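Home | Opinion | Clubs | Archive | Contact

Let the club do the boring tasks

Last updated June 4, 2024

Every spring somebody on the school board asks why the Oltstead robotics club doesn't enter more competitions. Fair question. We went to Kilcombe in November, came in somewhere in the middle, had fun. Then the kids voted to spend the rest of the year on cups and spoons. I think they voted right.

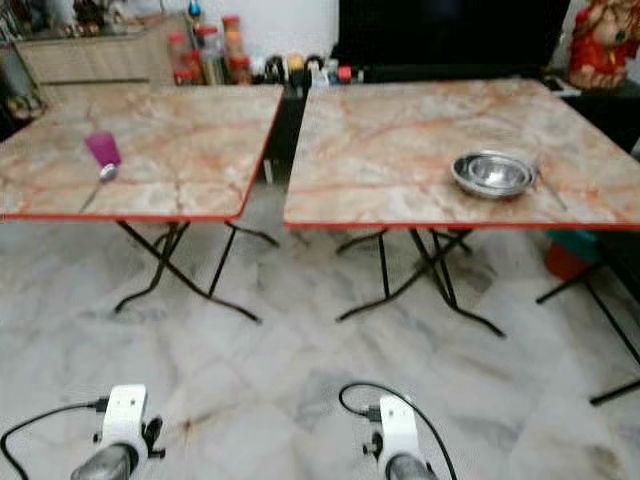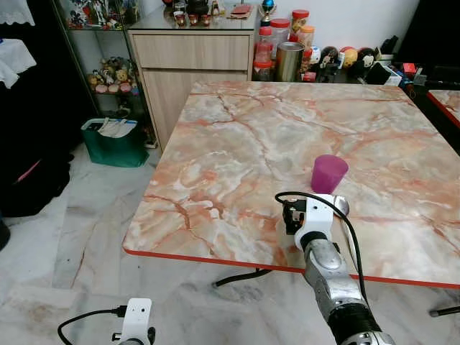
The pink cup and the two-arm setup, marble-pattern tables. Cup task, spring term.

Looks like nothing much, I know. A parent told me so, nicely. But a competition robot has one job on one floor with the lines taped down, and you can tune it till it works there and no place else. A plastic cup on a shiny patterned table is harder than it sounds. Where is the rim. How hard do you squeeze. Which arm goes first and does the other one stay out of the way.

The students logged 3,248 tries this year. Of those they kept 3,013 and threw out the rest, and the arguments about what to throw out were the best teaching I saw all year. Yogesh Shukla wanted the fumbles kept in. Kvido Vávra said a fumble is only useful if you write down why. Went on for two meetings, they ended up writing a labeling guide together, which I never would of gotten by assigning it.

Cost matters too. The Kilcombe trip ate nearly 2,000 dollars, mostly bus and motel, for one weekend. Kitchen stuff is cheap and you can come back to it the next week.

I'm not against contests. Some kids need the crowd and the deadline, and the Vesel team next county over does great with them. Their coach thinks I'm nuts. Maybe. But when the board looks at trophies as the only proof that a club is working, the kids who like slow careful work get the message and quit. We lost a few that way before.

So fund the Kilcombe trip, sure. Fund the cup work the same. And come to a meeting before you vote, teh door is open, bring a spoon if you want.

326 shares | 14 comments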